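Bathroom basin smells even though it drains fine

Posted in Home and Garden > Plumbing

pelicanpoint
We moved into a unit in Skadusmont in February and the basin in the bathroom has had a smell since the first week. It's a sour, swampy smell, strongest first thing in the morning and again when you run the hot tap. The shower and the kitchen sink are fine. Water goes down the basin at normal speed so I don't think it's blocked.

So far I have tried bicarb and vinegar (twice), boiling water, and a bottle of supermarket drain cleaner. Each one helped for 2 or 3 days and then the smell was back. The real estate says a smell isn't an urgent repair and they will look at it at the next inspection. I'm reasonably handy but have never taken a waste apart and I don't want to flood the cabinet. Is there something I can do myself, or do I keep pushing them?
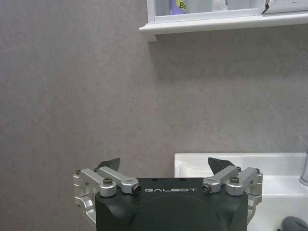 Zoreck
If it drains properly and the smell is worse with hot water, it's nearly always sludge in the waste or in the overflow. Toothpaste, soap and skin build up on the inside of the pipe above the water in the trap. Bicarb and vinegar fizz for a minute and run straight past it. Drain cleaner is made for hair clogs and does much the same.

Does your basin have an overflow hole? Some do and some don't. If it does, start there. Mix 300 mL of warm water with a good squirt of dishwashing liquid, pour it slowly into the hole with a small funnel, and work a narrow bottle brush or a plastic zip strip in as far as it will go. Rinse and do it again until the water comes out clear.

Then do the trap. Take everything out of the cabinet first, and check what's on the basin and shelves as well, so you aren't reaching over bottles the whole time.

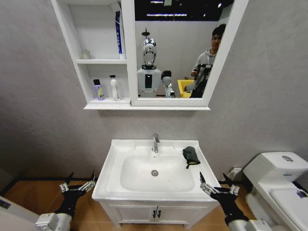

Put a bucket under the bend. The two big plastic nuts should undo by hand, anticlockwise. If they won't move, wrap a rag around them and use multigrips gently, as old ones crack. Tip the water into the bucket and not back into the basin (everybody does this once). Scrub the bend with hot soapy water outside or in the laundry tub. While it's off, look up into the tailpiece with a torch. If you see black jelly, there is your smell. Push a brush up through it.

When it goes back together, check that the rubber washers sit flat. Hand tight is enough. Fill the basin, let it go all at once, and feel each joint with dry toilet paper. Any damp spot will show straight away.

If you're renting, take a photo of how it was before you start, and ask in writing whether they mind.

beachroad_mum
Ours was like this and it was the pop-up plug. Pull it straight up and have a look underneath, it's disgusting. I soak mine in bleach now. Never smelt again. Don't mix bleach with the vinegar though!!

Gallardo
Agree with cleaning the overflow and the trap. One more to rule out: the trap may be losing its water. If the basin isn't used for a few days, or if flushing the toilet sucks water out of the bend, sewer gas comes straight up the pipe.

To check, run the tap for ten seconds, wait a minute, then flush. If you hear gurgling in the basin afterwards, you may have a venting problem, and cleaning won't fix it.
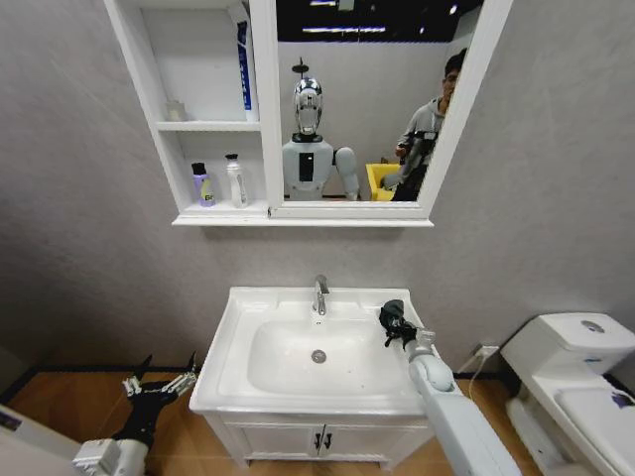
The other test is to leave the plug in overnight with a little water over it. If there's no smell in the morning, it was coming up through the waste. If the smell is still there, check the overflow, then look inside the cabinet where the pipe goes into the wall or floor. There is often a gap around it with only a loose cover plate.

I had a Gitura 828 trap fitted in my last place and the inlet washer had been left out completely. It didn't drip but it stank. A new washer was a couple of dollars.

A venting problem is the owner's to fix and needs a licensed plumber. Put it to the agent as suspected sewer gas, in an email, and mention the gurgling if you get it. They tend to answer that sooner than "the sink smells".

pelicanpoint
Thanks all. There is an overflow hole, at the back under the tap, and I hadn't thought of it. Plug was bad too. No gurgling that I can hear. I'll do the overflow tonight and ask the agent about the trap.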